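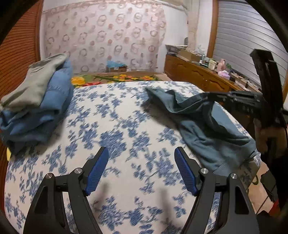 Does a short story posted on a personal blog count as previously published? I wish to submit one to the Amholm anthology, which closes in September. It was online for 11 days.

Trunano
Most editors would regard it as published. Please consult the submission guidelines – if they remain unclear, write to the editors before submitting and state the dates.

Lahlou
I removed mine from my blog and it was accepted.

Brernetby
Removal does not alter the position. Some anthologies accept reprints, usually at a lower fee.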